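Home and Shared Workshop Builds – Handout 3
The two-arm folding cell
Notes by Houda Fahmy

Read this before the bench session. Bring your own wiring sketch.

Frame and base

The cell is built from aluminum extrusion with walls on three sides. The front rail carries both arms. Each arm bolts to its own black base plate, and the plates bolt to the rail. Check both plates are square before tightening. On our first build at Urwood one plate was off by 2 mm and we spent an evening blaming the software.

The inside width is 900 mm. If you change it, measure the reach again with both elbows bent.

Cables

Run the purple cable along the outside of the elbow and leave a loop at the base. The loop has to be long enough for full travel – move the arm by hand, power off, and watch it. Red power wires stay short and go down behind the rail.
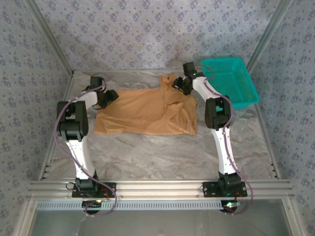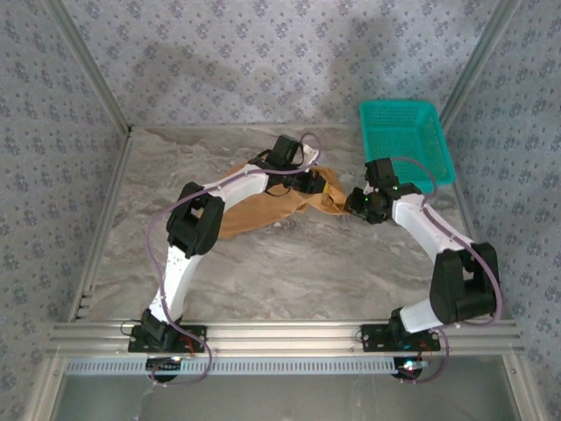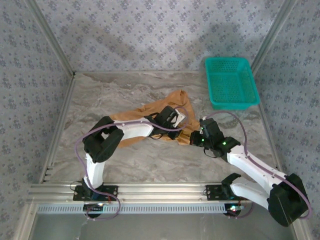
Fig. 1. Both arms working at the cloth, basket at the back right.

Cloth work

Start with one piece of cloth and one basket. Keep the basket in the same corner for every run. Adel Bennani has logged 464 runs on the Havadum cell, and most of his failed ones have the grippers too close together over the bunched part. Set a minimum gap in the config file and raise it if the jaws touch.

For next time
Write down the zero position of every joint on your arm.
Label both ends of each cable.
Read the Masson notes on servo limits, first half only.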